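Chapter 5
Tableware: Form, Fit and Marking

5.1 Scope of the chapter

Chapter 4 dealt with the raw materials used in household goods. This chapter turns to the goods themselves, and in particular to the items set out for a meal: plates, cups, beakers, cutlery and the mats placed beneath them. The term tableware is used here for all of these. Cookware and storage jars are left to Chapter 6, although a number of the rules given below apply to them as well.

A piece of tableware is judged on three separate grounds. The first is form, meaning its outline and main sizes. The second is fit, meaning how it sits with the other pieces used at the same time. The third is marking, which covers any line, band, print or raised pattern on the surface. Glaze and colour are treated under marking unless the colour runs through the body of the material.

5.2 The place setting as a unit

Designers seldom work on one piece alone. The usual unit of work is the place setting, which consists of everything put before one person. The edge of the mat fixes the limits of the setting, and the plate takes up the greater part of the space within it. The cutlery and the cup share what remains. Toy and teaching sets follow the same plan at a reduced size, and are often used in classes for this reason. 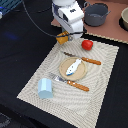

Figure 5.1 A small setting on a woven mat: round plate, knife, fork and cup.

The area left over once the plate is in position is called the free margin. A narrow free margin forces the cup towards the rim of the plate, where it is more easily knocked by the hand. In the Sadosel range, which is used as a worked case throughout Part Two, the smallest mat leaves a free margin of 87 mm on each side of the dinner plate. The Maretti range has a wider plate on the same mat, and its cup was made narrower at the foot to make up for the loss.

Mats also serve to damp sound and to protect the table surface. A woven mat does both fairly well but is harder to clean than a flat sheet. Its uneven surface must be allowed for when the foot of a cup is drawn, and a foot ring that is too thin may rock on the weave.

5.3 Drinking vessels 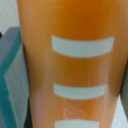 The side of a drinking vessel may be straight, flared or curved. The flared side is the most common in moulded ware. A vessel that is wider at the top than at the bottom leaves the mould freely, and empty vessels of the same pattern can be stacked. The slope of the side is known as the draft. Too little draft causes the part to grip the mould; too much gives a vessel that tips readily when full. Marking has to follow the draft. Bands that run across the body, such as the three pale stripes on the orange vessel shown here, must be laid out on a developed drawing, in which the tapered wall is opened into a flat, curved strip. A band drawn straight on that strip will appear bowed on the finished piece. Even spacing is set along the slope of the wall and not along the upright axis.

See-through materials call for further care. A band on the near wall may be seen together with the back of the same band on the far wall, and the two will not line up when viewed from above. The Mancuso beaker, pattern 411, avoids this by stopping each band short of the half-way point.

5.4 Tests described in this chapter

Sections 5.5 to 5.8 set out the tests for tipping, stacking, rim wear and fastness of marking. Each test calls for 20 pieces taken from a single batch. The record sheets follow the Culturside layout given in Appendix B, and readers should have a copy to hand before starting Section 5.5.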